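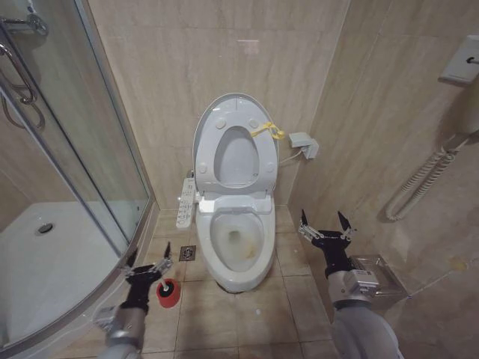 Subject: Re: Re: Unar away, and can we please talk about set pieces

On 8/27/24 the poster in Section 7 wrote:

> I have watched the second goal more times than is good for me and I still
> don't see how it is on the goalkeeper. The corner is an inswinger, he
> has a man standing on his toes, and our zonal line has gone to sleep on the
> edge of the six-yard box. Blame the zone. We have given up 5 from corners
> since April, and every one of them was headed in by someone we let
> run from the penalty spot.
>
> Second point. The club has been given 256 tickets for Unar away and is
> putting them on sale by loyalty points again. I have the points. My
> daughter, who has been to every home game since she could walk, does not,
> as she was on a junior pass and those apparently count for nothing. Is
> anyone else in this position, or have I annoyed the ticket office
> personally?
>
> Third point. Bring back the old pies.

Taking these in order of how much they have ruined my week.

The pies first. I'm with you. The new ones have a lid made of roofing material and a filling that stays at the temperature of the sun until halftime, then goes directly to refrigerated with no stop in between. I wrote to the club and got a form reply thanking me for my interest in hospitality packages.

Now the corners. I agree with more of your message than I'd like to, having spent most of last season on this list defending zonal marking against all comers. My argument was that it works fine if the people in the zones attack the ball. I stand by that, in the way a man stands by a car he has already paid for. Ours don't attack the ball. They guard their patch of grass very faithfully, and if the ball would only land on it we'd have the best defense in the division.

But I won't let the keeper off completely. He comes for it. If he stays on his line, that header is going in from eight yards with him set and a fair chance of a save. He takes two steps, changes his mind, and ends up in the one spot on the field where he's no use to anybody. Brirel did exactly the same thing to us in the preseason game: big lad on the keeper, ball under the bar, wait for panic. Opoku will have seen the tape. I expect every team we play between now and Christmas will have seen the tape.

What I'd do, for free, since the coaching staff keeps failing to call:

- Put our best header of the ball man-to-man on theirs and leave the rest zonal
- Somebody on the near post, as in the old days
- Leave one up on halfway so they have to keep two back
- Tell the keeper to pick one, come or stay, and shout it loud enough for Section 7 to hear

The last time we left one up on halfway was at Mitow, and we scored from their corner. It has not been tried again. I suppose it was felt to be showing off. 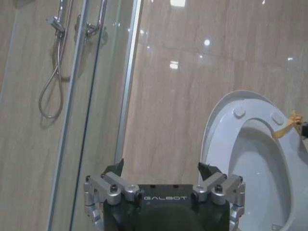

*Glass shower on the left, toilet on the right.*

Tickets. You haven't annoyed anyone, or at least no more than the rest of us. The junior pass thing caught out my nephew as well. There is a way around it: if she was on a junior pass linked to your adult account, you can ask them to move the home attendance record across before the sale opens. You have to do it by phone. You have to ask for "account linking" in those words, too, or they'll offer to sell you a scarf. I was on hold long enough to learn the goal music in two keys, but it was done by the time I hung up, and he now has more points than I do.

For what it's worth, I doubt the 256 will go on the first day. The crowd on Saturday-before-last form was 3313, and that included the away end and a youth team let in for nothing. Unar is a long way to go to watch us concede from a corner. If you do end up one short, post here before you try anywhere else. Someone always drops out when they look at the train times.

On trains: the last one back that connects leaves seven minutes after the final whistle if there's no stoppage time, so it might as well not exist. I'm driving, with two seats spare. Share of the gas, no radio phone-ins on the way home, and bring your own pie.

One more thing for whoever runs the archive. The thread on the five-at-the-back experiment seems to have lost its first page, the part where I said it would work. Please don't feel you have to go looking for it.

Up the Reds,
Row F, by the pillar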